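Home Syllabus Notes Labs

Unit 6: Wrist view and fixed view in one policy
Notes by Erasto Lema

The controller runs at 20 Hz. Each step takes one wrist image and one fixed image.
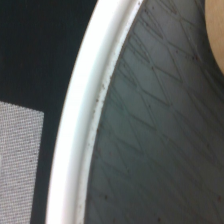 Close to a surface the wrist view loses scale, so pose comes from the fixed view until the fingers are near the target.

Lab 6 uses 339 logged runs. Hold out 30 for testing. 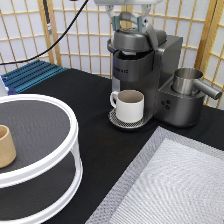 Label the approach and lid contact as separate phases. Report error per phase.

Related
Unit 5: Hand-eye calibration
Unit 7: Action chunking

Contact: Obadia Obura, Grinddale
Back to top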